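OK, budget thread, as promised to the three people who asked. We're a small lab supply outfit and we've been trying to decide whether to buy a robot arm for our kitting bench. Buckle up, it's mostly spreadsheets.

The job first. We pack sample kits – little tubes, sticks, swabs, a folded sheet, all into a tray. The sticks are the worst part of everybody's day. They're thin, they roll, and picking them up one at a time for a whole shift makes your hands hate you.

So in August I got the go-ahead to look at arms. I had a number in my head for what one costs and that number was for the ARM. Just the arm! It did not include a gripper, a stand, a camera, cabling, training, or the part where somebody has to figure out where it all goes.

We ended up with two quotes. Nellen came in lower on the arm itself and then listed the gripper, the fingers and the software seat as separate lines. Stergiou gave us one fat number with everything rolled in. It took me an entire afternoon to get them into the same columns so I could compare them.

Once I did, they were 8 percent apart. All that drama for 8 percent.

What moved me more was lead time. Stergiou said 17 weeks. Nellen said 26 for the gripper we wanted, though the arm could ship sooner. I don't know what I'd do with an arm and no gripper. Wave at it, I guess.

Inès Maillard, who runs our bench and has way more sense than I do, said we should stop arguing about quotes until we knew if an arm could even handle the sticks. She wanted it tried in simulation before we signed anything. I thought that was going to be a big expensive detour and I was wrong, it was one line on the budget and a pretty small one. 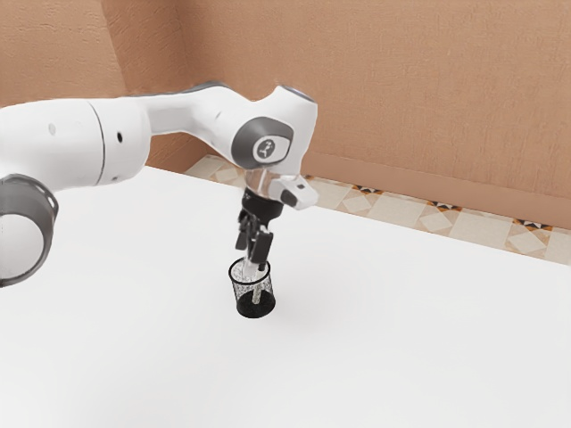

We started with one stick and one cup on a bare table because Inès wanted the easy version first. Then you make it harder. More sticks, sticks leaning the wrong way, the cup nudged over a bit. I'd have gone straight to the full tray and learned nothing.

Things the sim work put on my shopping list that were on neither quote: spare finger pads (they're a wear item, so budget for them like printer ink), and a second set of fingers with a narrower tip in case the standard ones crowd the cup. Neither is a scary price. Both would have been annoying to ask for money for in month two.

Stuff it can't tell me: how the real pads grip our real sticks after a week of dust. How loud it is. Whether people will stand near it without getting twitchy. I've got a line in the budget called "surprises" and I'm defending it with my life.

Someone in the replies asked about reach. Yes, check this early! I measured our bench and then measured it again with the trays on it and those are two very different benches. If the arm is mounted at one end, everything it needs has to live inside its reach, including the bin for rejects. We may need a smaller table. Add a table to the budget.

Also asked: why not lease? We looked. Drinano does leasing on this kind of gear and the monthly looked lovely until I ran it out over the whole term. If you've got seasonal work it could make total sense. Ours is steady all year, so buying wins for us, but only just.

Volume, for the people who like volume. We do up to 200 kits a day. That's not huge, and I know there are folks reading this who think it's silly to automate that. My case to the boss was never about speed. It's that the stick station is the one everybody swaps out of, and I'd like to stop building the weekly rota around it.

The project has a name now, by the way. Tusodum. I didn't pick it, I can't explain it, and it's on the purchase form so there's no going back.

Where it stands: I'm asking for the arm, gripper, both finger sets, pads, a stand, two days of training and the surprises line. I've pushed the camera upgrade to next year – I want it badly, but I want a yes more.

Budget meeting is Friday at 10. Inès is coming with me and she's bringing an actual cup of sticks so the finance folks can try picking them up themselves. If you've bought one of these and there's a cost I've missed, please tell me before then, I'm begging you.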